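Mixed tableware stores badly when it is sorted by set. Veronika Kerekes, who fits kitchens in Citthorpe, sorts by diameter and weight, with the widest plate at the base of each stack. 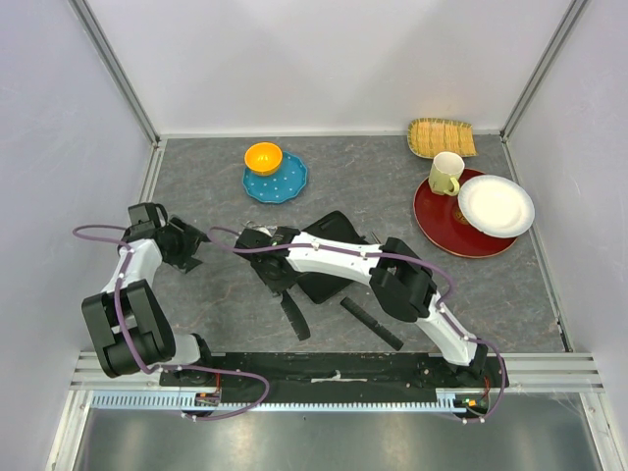 Kodikara Home Desk

A small bowl on a scalloped plate takes up one footprint instead of two. Lacquer needs more care. A glossy red plate with a white one resting partly on it will scuff at the contact point — Kerekes puts felt between them. Mugs stay off plates altogether. Woven trays go against the back wall, over 200 mm from the sink.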